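Kleiderschrank-Inventur, ein Thread. Ich wollte im Oktober nur schnell die Sommersachen wegräumen, und jetzt sitze ich seit 4 Abenden daran - und habe dabei richtig gute Laune bekommen!
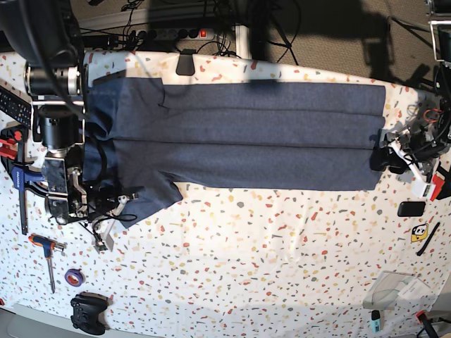 Angefangen hat es damit, dass ich bei Suselero eine Jacke verkaufen wollte und beim Suchen drei fast gleiche gefunden habe (alle dunkelblau, natürlich).

Meine Regel ist jetzt ganz schlicht: Was ich zwei Winter nicht anhatte, geht in die Tüte für den Tauschladen in Wulemville. Die nehmen auch Sachen mit kleinen Fehlern, die Damen dort flicken so gern.

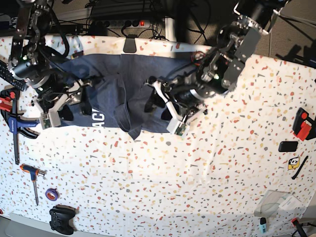 Insgesamt sind 6 Tüten zusammengekommen, und ich vermisse bisher kein einziges Stück. Na gut, der alten Strickjacke von Sumby trauere ich ein bisschen nach, die hatte so schöne tiefe Taschen.

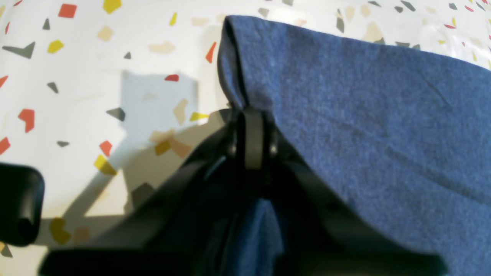

Blau, blau, blau.

Wolle wasche ich übrigens nur noch selten, über Nacht ans offene Fenster hängen reicht meistens völlig. Probiert das ruhig mal aus, ihr Lieben!

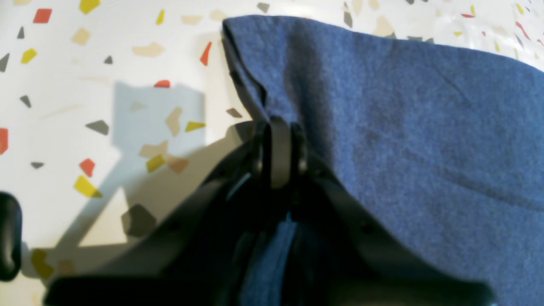

Blauer Stoff auf buntem Terrazzomuster

Morgen kommen die Schals dran, und davor habe ich ehrlich gesagt Respekt. Wie macht ihr das denn, rollen oder stapeln?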